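라넬(Ranell) 리필식 보드마커 8색 세트, 한 계절 넘게 써 본 후기

2026년 2월
분류: 문구 > 필기구 > 보드마커

보드마커 후기를 이렇게 길게 쓰는 날이 올 줄은 몰랐는데, 요즘 만나는 사람마다 이 얘기를 하고 있어서 차라리 글로 한 번 정리해 두려고 합니다. 저는 동네에서 성인 대상으로 기초 통계와 수학을 가르치는 작은 공부방을 하고 있어요. 학생들이 대부분 퇴근하고 오는 분들이라 수업은 저녁에 몰려 있고, 하루에 판서하는 양이 꽤 됩니다. 벽에 큰 칠판 하나가 있고, 나머지는 전부 무릎이나 책상에 놓고 쓰는 작은 화이트보드예요. 그러니까 마커가 정말 빨리 닳습니다.

그동안은 Skoltholm 마커를 묶음으로 사다 썼습니다. 나쁜 마커는 아니에요. 처음 며칠은 진하고 예쁘게 나옵니다. 문제는 그다음인데, 파란색과 초록색이 유난히 빨리 흐려지고, 뚜껑을 조금만 덜 닫아도 다음 날이면 촉이 버석버석해져 있어요. 학생이 산점도를 그리다가 점이 안 찍혀서 마커를 흔들고, 뒤집어 세워 두고, 결국 다른 색을 집는 장면을 매주 봤습니다. 다 쓴 플라스틱 몸통이 봉투 하나 가득 쌓이는 것도 마음에 걸렸고요.

그러다가 지난 11월에 Anayeli Barajas 씨가 자기 수업에서 쓰던 마커를 한 자루 빌려줬습니다. 그게 라넬이었어요. 스페인어 회화반을 하는 분인데 동사 변화표를 색깔별로 그려 주는 수업 방식이라 마커에 아주 까다롭거든요. 빌린 자루로 정규분포 곡선을 하나 그었는데, 시작점부터 끝까지 선 굵기가 똑같이 나오는 거예요! 그날 집에 가면서 바로 주문했습니다.

구성과 첫인상

제가 산 건 8색 세트입니다. 검정, 파랑, 빨강, 초록, 주황, 보라, 갈색, 분홍. 여기에 검정 잉크 카트리지 2개가 같이 들어 있어요. 상자는 두꺼운 종이인데 안쪽에 칸막이가 있어서 그대로 서랍에 넣고 필통처럼 쓰기 좋습니다. 저는 뚜껑만 잘라 내고 지금도 그렇게 쓰고 있어요.

몸통은 무광이고 살짝 통통합니다. 처음 쥐었을 때는 좀 무겁나 싶었는데 긴 식을 쓸 때 오히려 손이 덜 흔들려서 금방 익숙해졌어요. 손이 작은 학생 한 분은 아직도 굵다고 하십니다. 취향이 갈릴 만한 부분이니 손이 작으시면 한 자루만 먼저 사 보세요. 낱개로도 팝니다.

뚜껑은 '딸깍' 하고 확실하게 닫히는 소리가 납니다. 이게 별것 아닌 것 같아도 정말 좋아요. 학생들에게 뚜껑 닫아 달라고 말할 필요가 없어졌어요, 다들 그 소리가 재미있어서 알아서 닫습니다(어른들인데도요).

발색

제일 자랑하고 싶은 부분입니다. 빨강이 진짜 빨강이에요. 그동안 쓰던 빨강은 보드에서는 선명해도 뒷자리에서 보면 주황 비슷하게 날아가 버렸는데, 라넬 빨강은 형광등 아래에서도 색이 버텨 줍니다. 저는 틀린 부분을 고칠 때만 빨강을 쓰는 편이라 이 차이가 크게 느껴졌어요.

검정은 아주 진하고, 파랑은 약간 남색 쪽입니다. 검정과 파랑을 나란히 쓰면 멀리서는 구분이 조금 어려울 수 있어요. 그래서 저는 본문을 검정으로, 보조선을 초록으로 바꿨습니다. 초록이 정말 잘 나왔거든요. 분홍은 예쁜데 얇은 선으로 쓰면 힘이 없고, 넓게 칠할 때 좋습니다. 확률 수업에서 곡선 아래 넓이를 칠할 때 분홍을 쓰면 그 위에 검정으로 숫자를 써도 잘 보여요. 단, 분홍이 마른 다음에 써야 합니다. 덜 말랐을 때 쓰면 촉이 분홍을 먹어서 한동안 검정에 분홍 줄이 섞여 나옵니다.

갈색은 아직 쓸 일을 못 찾았습니다. 학생 한 분이 자기 이름 쓸 때 꼭 갈색을 고르셔서 그나마 활약 중이에요.

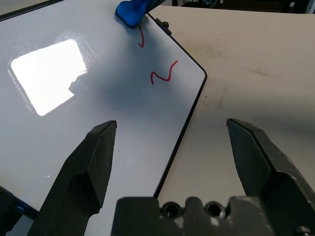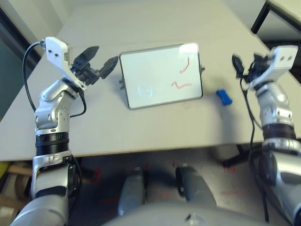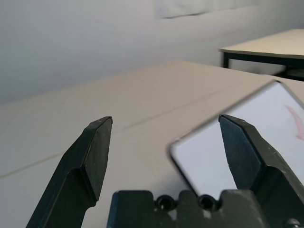
지워짐

마커는 잘 써지는 것만큼 잘 지워지는 게 중요하잖아요. 진하게 나오는 제품은 대개 잔상이 남아서 저도 이 부분을 제일 의심했습니다. 그래서 집에 있는 보드에 색깔별로 줄을 그어 놓고 바로 지워 보기도 하고, 하룻밤 두었다가 지워 보기도 하고, 일부러 창가에 두고 며칠 잊어버려 보기도 했어요.

바로 지우면 전 색상이 깨끗합니다. 마른 지우개로 한 번 쓱 밀면 끝이고, 가루도 뭉치지 않고 작은 알갱이로 떨어져요. 하룻밤 지난 것도 검정, 파랑, 초록은 문제없었고, 빨강과 보라는 힘을 조금 줘야 했습니다. 며칠 묵힌 건 빨강이 희미하게 남았는데 Selthorpe 극세사 천에 물을 살짝 묻혀 닦으니 없어졌습니다. 이 천도 따로 후기를 쓰고 싶을 정도로 좋아요. 빨아 쓸 수 있고 모서리에 박음질이 두껍게 되어 있어서 손가락으로 구석을 밀기 편합니다.

보드 상태도 많이 타는 것 같아요. 공부방에 오래된 보드가 하나 있는데 표면 코팅이 벗겨져서 무엇으로 써도 자국이 남습니다. 거기서는 라넬도 어쩔 수 없더라고요. 마커를 바꿨는데도 자국이 남는다면 보드 쪽을 먼저 살펴보시길 권합니다. 알코올로 자주 닦으신 분들은 특히요. 제가 그렇게 해서 보드를 하나 보냈습니다.

냄새

거의 없습니다. 코를 가까이 대면 약한 풀 냄새 같은 게 나는데 방 안에 퍼지는 정도는 아니에요. 겨울에는 창문을 오래 열어 두기 힘들어서 이 점이 참 고마웠습니다. 예전에는 수업이 끝나면 머리가 살짝 띵했는데 요즘은 그런 날이 없었어요. 제 컨디션이 좋아진 건지 마커 덕인지 정확히는 모르겠지만, 두통에 예민한 Shanti Gautam 씨도 같은 얘기를 하셔서 일단 마커에 공을 돌리고 있습니다.

리필

리필 방식은 간단해요. 뒤쪽 마개를 돌려 빼고, 빈 카트리지를 뽑고, 새것을 끝까지 밀어 넣고, 다시 잠그면 됩니다. 촉을 아래로 해서 컵에 세워 두면 색이 올라오는데, 급하다고 바로 쓰면 처음 몇 줄은 흐립니다. 저는 수업 끝나고 갈아 두고 다음 날 씁니다.

처음 갈 때 실수를 하나 했어요. 카트리지를 덜 밀어 넣고 마개를 잠그는 바람에 마개 안쪽에 잉크가 조금 샜습니다. 손에 묻은 건 비누로 잘 안 지워지고 하루 지나니 저절로 없어지더군요. 끝까지 밀면 손끝에 턱 걸리는 느낌이 분명히 있으니 그걸 확인하고 잠그세요. 흰 옷 입고 하지 마시고요!

카트리지는 검정이 제일 빨리 떨어집니다. 세트에 들어 있던 두 개를 벌써 다 썼고, 지금은 Jaiswal 문구에서 낱개로 사고 있어요. 검정과 파랑은 늘 있는데 보라와 갈색은 주문하고 기다려야 했습니다. 갈색은 급할 일이 없으니 괜찮지만, 보라를 많이 쓰시는 분은 미리 하나 사 두시는 게 마음 편할 거예요. 촉도 따로 팝니다. 저는 아직 촉을 갈 일은 없었어요. 끝이 조금 뭉툭해진 건 파랑 하나인데, 제가 꾹꾹 눌러 쓰는 버릇이 있어서 그런 것 같습니다.

수업에서 달라진 점

마커가 수업을 바꾼다고 하면 과장처럼 들리겠죠. 그래도 제게는 꽤 큰 변화가 있었습니다. 예전에는 학생들에게 나눠 주는 마커가 늘 상태가 제각각이라, 그래프 그리기 시간이면 누구는 진하고 누구는 흐려서 서로 보여 주기를 꺼렸어요. 지금은 다들 보드를 번쩍 들어서 보여 줍니다. 선이 잘 나오니 그리는 재미가 붙은 모양이에요. 상관관계 수업 날에는 어떤 분이 점을 빽빽하게 찍어서 은하수 같은 산점도를 만들어 오셨는데, 예전 마커였으면 절반도 못 찍고 촉이 갈라졌을 겁니다.

큰 칠판 판서도 빨라졌습니다. 썼다가 흐려서 덧칠하는 일이 없으니까요. 저는 글씨가 위로 올라가는 버릇이 있는데 그건 마커가 고쳐 주지 않네요.

색이 고르게 나오니까 색깔에 뜻을 주는 것도 쉬워졌어요. 지금 저희 공부방 규칙은 검정은 주어진 것, 초록은 내가 그은 것, 빨강은 고친 것입니다. 보라는 아직 모르겠는 것. 이 보라색 규칙이 생각보다 좋습니다. 학생이 모르는 부분을 말로 설명하려면 어려운데 보라색으로 동그라미만 치면 되니까 질문이 훨씬 많아졌어요. 수업 끝나고 보드를 걷어 보면 어디서 막혔는지 한눈에 들어옵니다.

아쉬운 점

좋은 얘기만 했으니 아쉬운 것도 적을게요.

색 표시가 뚜껑에만 있습니다. 몸통은 전부 같은 색이라 뚜껑이 섞이면 난감해요. 실제로 주황 뚜껑을 갈색 마커에 씌워 놓은 적이 있습니다. 저는 몸통 끝에 색 스티커를 붙여서 해결했는데, 처음부터 뒤쪽 마개에라도 색을 넣어 줬으면 좋겠어요.

몸통이 둥글어서 기울어진 곳에서는 잘 굴러갑니다. 수업 중에 또르르 굴러서 떨어지는 소리가 종종 나요. 클립이나 각진 부분이 조금만 있어도 나았을 텐데요. 떨어뜨려서 깨진 적은 아직 없습니다.

남은 잉크 양을 볼 수 있는 창이 없습니다. 흐려지기 시작하면 이미 거의 다 쓴 상태라, 검정은 여분을 꼭 옆에 둬야 해요.

가는 촉이 없습니다. 작은 보드에 표를 그릴 때는 조금 더 가는 게 있었으면 싶어요. 촉을 비스듬히 세워서 쓰면 어느 정도 가늘어지긴 하는데 숫자 8을 작게 쓰면 구멍이 막힙니다. 분수 쓸 때도 그렇고요. 제조사에 문의 글을 남겨 두었고 답은 아직 못 받았습니다.

첫 구입 가격은 싼 편이 아닙니다. 저처럼 많이 쓰는 사람은 카트리지를 갈다 보면 이득이라고 느끼는데, 냉장고에 장보기 목록 정도 적는 분이라면 굳이 세트까지는 필요 없을 것 같아요. 검정 한 자루, 빨강 한 자루면 충분하겠습니다.

점수

필기감과 발색은 100점 주고 싶습니다. 전체로는 10점 만점에 9점. 깎은 건 뚜껑 색 문제와 굴러가는 몸통 때문이고, 가는 촉이 나오면 바로 고쳐 쓸 생각이에요.

덧붙임: 보관은 눕혀서 하고 있습니다. 세워 두면 위쪽으로 향한 촉이 마른다고 들었어요. 서랍 칸막이에 눕혀 두고 쓴 뒤로는 첫 획부터 잘 나옵니다. 그리고 댓글로 유리 보드에서도 되는지 물어보신 분이 계셨는데, Anayeli 씨네 교실이 유리 보드라 부탁해서 써 봤어요. 검정, 파랑, 빨강은 아주 잘 나오고 분홍과 주황은 뒤가 비쳐서 잘 안 보입니다. 지워지는 건 일반 보드보다 더 쉬웠고요. 검은 유리에서는 아직 못 써 봤으니 써 보신 분 계시면 댓글로 알려 주세요.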